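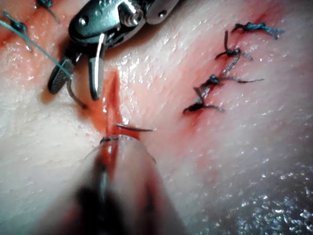

Let the Tennis Kids Finish Third

Veddale has 700 students and one decent tennis court, and Pennington beat us on it again. I enjoyed every minute.

Our boosters want to quit the Vurnmont league for an easier one. I suppose a trophy would look nice next to the vending machine. But the kids signed up to play Pennington, who hit the ball very hard and are annoyingly polite about it.

Stay put, I say. Fix the net before September, and buy some balls that still bounce.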